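Can a machine tidy a shop floor yet? I ran 600 stacking trials in simulation for Clidulari this December to get a number.

257 came out clean. Blocks only, good light, no clutter. 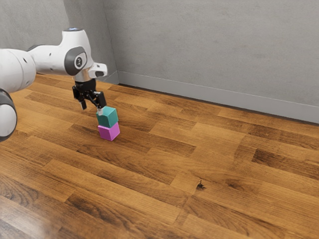
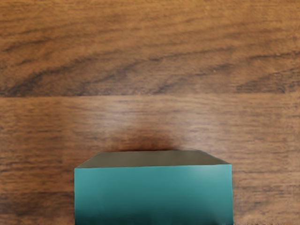 Shop Automation

A real bench at Nallberg has rags, loose screws and a mug on it. Lamai Rattanakul clears hers in 2 minutes. I wouldn't put an arm on that job yet.

Sorting bins of one part, maybe. Folding towels, no. Next I'm trying 14 odd shapes. Will post the count either way.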